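Start | Themen | Newsletter-Archiv | Kontakt

Neues aus der Werkstatt: Der Planer, der Umwege liebte
Lesezeit: 2 Minuten
Zuletzt aktualisiert: im März

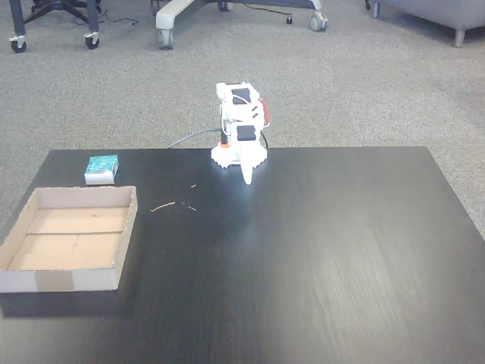

Warum der Arm immer außen herum wollte

Ihr wisst ja, dass ich seit Wochen an Nakitz sitze, unserem kleinen Bahnplaner für Tischarme. Letztes Mal hatte ich geschrieben, das Ablegen in die flache Pappschale sei so gut wie fertig. Tja. Kaum war die Mail raus, schreibt mir Oona Toivonen, dass bei ihr jede zweite Bahn einen riesigen Bogen macht, einmal hoch über die Schale und dann von der Seite wieder runter. Hübsch anzusehen, aber furchtbar langsam!

Ich habe mir also die Logs geholt, 2.675 Planungsanfragen am Stück, und mich mit einer Kanne Tee durchgewühlt. Der Fehler saß am Ende im Kollisionsmodell. Wir hatten die Schale als massiven Quader eingetragen (meine Schuld, war im Herbst eine Notlösung), und der Planer hielt jedes Ziel im Inneren für blockiert. Dann griff die Ausweichroutine und schob den Zielpunkt so lange herum, bis irgendwas ging. Jetzt besteht die Schale aus einem Boden und vier dünnen Wänden, und die Bahnen gehen ziemlich direkt hinein.

Die Rechenzeit pro Bahn ist dabei von 224 auf nearly 20 Millisekunden gefallen, wie Valtteri Jääskeläinen so schön denglisch ins Ticket geschrieben hat. Er hat auch gleich den Test dazu gebaut: 1.761 Zielpunkte in und neben der Schale, läuft bei jedem Merge mit durch. Danke dafür!

Was noch klemmt

Die Wahrnehmung. Glanz auf der dunklen Tischplatte bringt unsere Segmentierung immer noch durcheinander, und der weiße Greiffinger verschwindet im Licht gern mal halb aus der Maske. Saimi Juntunen probiert gerade eine feste Belichtungszeit aus und dazu eine Maske, die direkt aus den Gelenkwinkeln gerechnet wird. Das zweite gefällt mir besser, es setzt aber eine saubere Kalibrierung voraus, und genau da hakt es bei der Basis noch um ein paar Millimeter.

Kleinkram wie Krümel und Holzsplitter auf dem Tisch filtern wir inzwischen über eine Mindestgröße heraus. Wer wirklich winzige Teile greifen will, setzt den Wert in der Konfiguration herunter (steht unter perception, heißt min_area) und lebt dann eben mit ein paar Geistern in der Szene.

Zum Ausprobieren

Der neue Planer liegt im Entwicklungszweig. Wenn ihr eigene Behälter angelegt habt, schaut bitte einmal in eure Szenendatei: Alte Quader werden weiter gelesen, sie werden aber nicht automatisch in Wände zerlegt. Elsa Räsänen schreibt dafür gerade ein kleines Skript, das kommt mit der nächsten Ausgabe. Und schickt mir gern Logs von Bahnen, die euch komisch vorkommen, am liebsten mitsamt der Szenendatei!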